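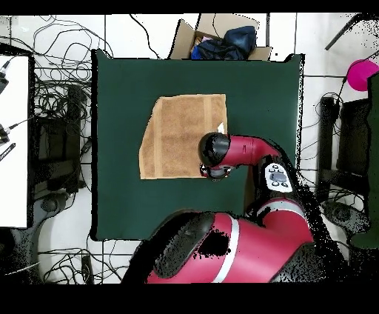
## Towel arm talk – notes to self

**Open (2 min, don't ramble)**

- who I am, shared shop, one corner with a tile floor
- project is called Drarnumby. Skip the story of the name unless asked
- goal: arm folds a towel. One towel. Brown terry, green cloth under it
- ask who here folds their own laundry. wait for hands

**Why green cloth**

- tan on green = easy to pick out by color
- bare tabletop gave us glare, lost a whole evening to it
- cloth has to be pulled tight or fingers grab it too (demo w/ dish towel if time)

**The grab**

- come in from the right edge, low, fingers almost flat to the table
- terry is forgiving, the loops catch. Bedsheet is not, don't promise bedsheets
- 5 approach angles tried, kept 2
- corners that lift up on their own – nice to grab, bad for the edge finder. Say this slowly, people get lost here

**Depth data**

- point at the black speckle by the arm, and the ragged patch on the red part. No depth there, so holes
- same thing at the table edge, thin black line all the way round
- we mask out the arm before looking for the towel. Dexter Pennington wrote the mask, credit him!!
- do NOT fill holes by averaging, we did, got a ghost towel

**Numbers slide**

- 543 tries logged as of May 5, 2026
- four failure types: missed edge, grabbed cloth, dropped it, folded crooked
- crooked is the one left. Roscoe Kapoor thinks it's the release, I think it's the pull speed. let him argue from the audience

**Cables**

- yes they're all over the floor. Overhead run is next, need the ladder
- tell them to label both ends of evrything before plugging in

**If somebody asks**

- cost: arm came secondhand, rest is scrap and borrowed chairs
- safety: stop button within reach, one person watching, always
- other fabrics: washcloth ok, navy stuff not tried yet
- code: ask me after, it's a mess, will send teh link

**Close**

- shop hours on last slide, thank Roscoe + Dexter
- give the clicker back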